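June 2022, bench notebook, Thursday

Muggy again and the workshop smells of hide glue, so a good day for writing things down while the pot comes up. I have let this book slip since Easter and Noémie has rightly been complaining that half of what we did on the long-necked instrument lives only in my head.

Where we are with it. The back is sound. The soundboard came off cleaner than I feared, with a warm knife and a great deal of patience from Thodoris, who will sit with a stubborn seam for a whole afternoon and hum at it. The old label inside says Wallarberg, and a pencil note under the bridge patch looks like a repairer's mark, maybe an R. Please nobody sand near that! I have put tape over the edges of it but tape falls off.

The crack on the bass side is the main worry. It runs from the soundhole nearly to the tail and somebody has been at it before with a white glue that stays rubbery. I have been softening it with warm water on a cotton bud and rolling the muck out a little at a time, then leaving it overnight to see how the edges settle. They want to close by themselves now, bless them, and I would sooner wait another week than pull them together with a clamp and have them spring open in February when the heating is on.

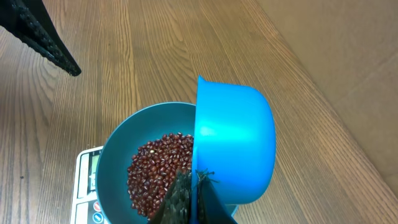
Vangelis and I have been round and round the business of holding the cleats down while the glue takes. Screw clamps won't reach past the second brace, and the magnets we bought from Orkeo are strong enough to bruise spruce this old if you let go a moment too soon (ask me how I know, there's a mark on the test board). So we are going back to what his grandfather did, which is little cloth bags filled with something dry and heavy enough to sit where it's put. The beans are the small dark red ones, sitting in a heap in the dark teal bowl on the white kitchen scale. I like them far better than rice for this, as rice packs into a hard lump and then only presses on the high spots. Sand would be best of all for weight but it leaks through any cotton I can sew, and one grain under a soundboard is one too many.

The bag pattern is a plain rectangle, 18 cm on the long side, seamed twice and turned. Leave them slack. The first one I made was stuffed like a bolster and rolled straight off the board. Rafail's mother has offered us some old shirting and I mean to say yes before she changes her mind.

Glue, for whoever mixes next: the Pistau granules, soaked overnight in cold water from the filter jug, then warmed in the small pot inside the big one. It skinned over twice on Tuesday when I got talking, so keep the lid on. If it strings off the brush in a long thread it wants a few drops more water. If it runs like tea it has been kept hot too long and should go out, however much that hurts. I did 5 test joints on offcuts of the new spruce and broke them the next day over the bench edge. All of them tore wood, bar the one I made with the tired batch, and that one parted along the glue as neat as you like.
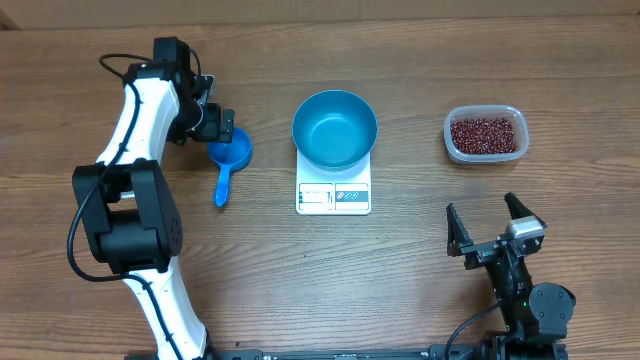
Blue measuring scoop on the wooden table.

Makis rang about the pegs. He can turn a set in pear to match the survivors, but he wants one of the originals in his hand and won't work from my drawing, fair enough. It goes in the post in the tin with the padded lid. His invoice will come as Vasilakis, same as the last one, so file it there and don't start a new folder. Job number on our side is 1,056.

Still to do: thin the new cleats, grain across the crack, edges feathered. Chalk-fit the bass one again as it was rocking. Ask Noémie whether the owner wants the varnish left alone on the neck where the thumb has worn it through. I very much hope so, it's the nicest bit of the whole thing.

Shellac flakes nearly out.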